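Warum Knoten halten
Sprechnotizen, Abendvortrag bei der Timance, 30 Minuten plus Fragen

Vor dem Einstieg
Seilstücke liegen auf den Stühlen, jeder hat eins. Kurz sagen: Bitte jetzt schon damit spielen, ich bin nicht beleidigt, wenn keiner zu mir hochschaut! Licht im Saal anlassen, sonst sieht man die eigenen Finger nicht.

Einstieg: der Schuh
Frage ins Publikum: Wem geht ständig der Schnürsenkel auf? Hände abwarten, es melden sich immer mehr, als man denkt. Dann die frohe Botschaft: Das liegt oft weder am Schuh noch am Senkel. Wer die Schleife falsch herum legt, bindet einen Altweiberknoten mit zwei Ohren, und der wandert auf. Erkennungszeichen: Die Schleife stellt sich längs zum Fuß statt quer. Jetzt alle nach unten schauen lassen. (Dieser Moment ist mein liebster im ganzen Vortrag, ruhig Zeit geben. Getuschel aushalten.)
Reparatur: beim ersten Überschlag einmal andersherum kreuzen, alles Weitere bleibt, wie die Hand es gelernt hat. Man braucht eine Woche, um sich umzugewöhnen. Ich habe mit vierzig angefangen und bin begeistert.

Was da eigentlich hält
Reibung, Reibung, Reibung. Ein Knoten ist ein Seil, das sich selbst einklemmt. Vormachen: ein Ende einmal um den Geländerstab am Pult, ziehen, rutscht. Noch einmal herum, rutscht kaum. Dritte Windung, da hänge ich mich mit dem ganzen Gewicht dran. (Vorher prüfen, ob das Geländer fest ist. In Dalsgaard war es das nicht.)
Mit jeder Windung vervielfacht sich die Haltekraft, sie wird nicht bloß um ein Stück größer. So kann eine einzelne Person am Poller ein Schiff halten, das tausendmal mehr wiegt als sie. Kurze Geschichte von der Tevia: Ich war als Schülerin an Bord, sollte beim Anlegen die Achterleine belegen, hatte eine Windung zu wenig und habe zugesehen, wie mir die Leine fröhlich durch die Handschuhe lief. Danach wollte ich wissen, warum. Und so stehe ich nun hier.

Der Zwilling und der falsche Zwilling
Kreuzknoten und Altweiberknoten nebeneinander binden lassen. Rechts über links, links über rechts: Kreuzknoten, flach und symmetrisch, die Enden liegen parallel zum Seil. Rechts über links und noch einmal rechts über links: Altweiberknoten, die Enden stehen quer ab. Der Unterschied ist eine einzige Kreuzung! Wer es nicht hinbekommt, soll mit dem Nachbarn tauschen, vier Hände sehen mehr.
Warnung nicht vergessen: Auch der Kreuzknoten ist nichts, um zwei Seile zu verbinden, an denen ein Mensch hängt. Er ist zum Zubinden da, für Pakete, Segel, Verbände. Zieht man an einem Ende kräftig zur Seite, klappt er um und rutscht herunter. Vormachen, mit Schwung, das Geräusch ist herrlich.

Dieselbe Idee, nur kleiner
Überleitung: Wir haben jetzt dickes Seil in der Hand, fingerstark und geduldig. Was passiert, wenn der Faden dünn wird und das Material darunter nachgibt? Dann reicht beim ersten Überschlag die Reibung oft nicht, er springt auf, bevor der zweite sitzt. Beim chirurgischen Knoten führt man das Ende deshalb beim ersten Mal doppelt durch. Zwei Windungen statt einer, schon bleibt er liegen, bis man oben zumacht. Alle ausprobieren lassen, am besten ums eigene Knie.
Vorwarnen, bevor ich weiterklicke: Jetzt kommt eine Wundnaht mit Blut, wer das nicht mag, schaut aufs Seil. Auf die Knoten links zeigen und nach fünf Sekunden weiter. 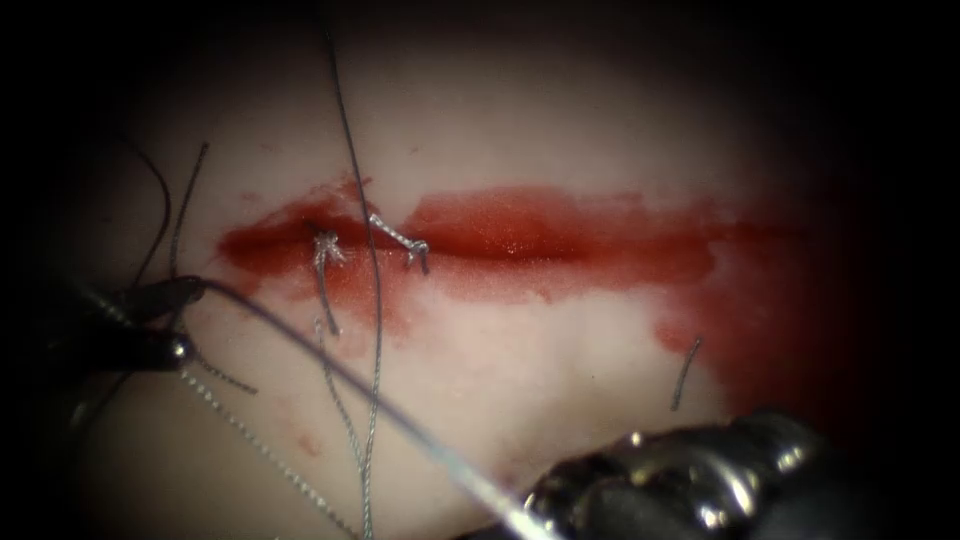

Aksel Zoëga hat mir zu diesem Abschnitt geschrieben, ich solle bitte nicht so tun, als sei der doppelte erste Überschlag immer die bessere Wahl. Er trage mehr auf, er lasse sich schlechter nachziehen, und beim Paketschnüren sei er schlicht Verschwendung. Außerdem fehle ihm der Hinweis, dass ein glatter Kunststofffaden mehr Lagen brauche als ein rauer.
Beides stimmt, beides unbedingt sagen! Glatt heißt: weniger Reibung, also mehr Überschläge. Wer jemals eine Angelschnur mit einem einfachen Hausfrauenknoten festgemacht hat, kennt das Ergebnis. Die Schnur kommt zurück, der Blinker bleibt im See. Angler feuchten den Knoten vor dem Zuziehen an, damit die Schnur beim Gleiten keine Hitze abbekommt.

Weber, die schnellsten Hände der Welt
Reißt am Webstuhl ein Kettfaden, muss der neue dran, und zwar so, dass der Knoten durch das Blatt passt. Der Weberknoten ist klein und flach und hat dieselbe Form wie der Schotstek der Segler. Zwei Berufe, die kaum miteinander reden, und beide sind bei derselben Schlinge gelandet. Da bekomme ich jedes Mal Gänsehaut.
Anekdote aus der alten Spinnerei Kunent: An der Wand neben der Tür hängt noch ein Übungsbrett für Lehrlinge, 800 Knoten waren das Pensum, bevor man an die Maschine durfte. Das Brett ist an den Kanten ganz blank. Ich durfte es anfassen und habe mich benommen wie ein Kind im Süßwarenladen.
Falls Zeit bleibt: die Teppichprobe herumgeben. 2.000 Knoten auf einem Läppchen, das in eine Hand passt. Bitte umdrehen, die Rückseite ist das Spannende.
(Die Geschichte mit dem Fischernetz streichen, die dauert immer länger als geplant.)

Knoten als Schrift
Quipus aus den Anden, die Schnüre der Inka. Zahlen stehen darin als Gruppen von Knoten, die Lage an der Schnur gibt den Stellenwert an, oben die großen, unten die Einer. Eine leere Stelle bedeutet null. Am Flipchart die Zahl 613 als Schnur zeichnen: oben sechs Knoten, dann Abstand, einer, dann Abstand, und ganz unten ein langer Knoten mit drei Windungen. Langer Knoten nur bei den Einern, damit man weiß, wo die Zahl aufhört. Einfach schön gedacht.
Offen lassen, ob in manchen Schnüren auch Erzähltes steckt. Darüber wird gestritten, und ich finde es großartig, dass wir es noch nicht wissen.

Letzte Übung: Palstek
Der eine Knoten, den jeder mit nach Hause nehmen soll. Feste Schlinge, zieht sich nicht zu, geht nach Belastung wieder auf. Langsam vormachen, mit dem Rücken zum Publikum, sonst sehen alle alles spiegelverkehrt. Die Schlange kommt aus dem Teich, kriecht um den Baum, taucht wieder ab. Zweimal langsam, einmal in normalem Tempo. Nicht hetzen lassen, wer fertig ist, hilft in der Reihe dahinter.
Wer mag, probiert ihn einhändig um den eigenen Bauch. Ich mache mit.

Fragen
Kommt fast sicher: Welcher Knoten ist der stärkste? Antwort: Jeder Knoten schwächt das Seil, weil es in der engen Biegung ungleich belastet wird. Lieber fragen, was er aushalten soll und ob man ihn wieder aufbekommen will.
Seilstücke dürfen alle behalten. Am Ausgang liegt noch ein Korb mit dünneren, falls jemand den chirurgischen Knoten weiter üben möchte.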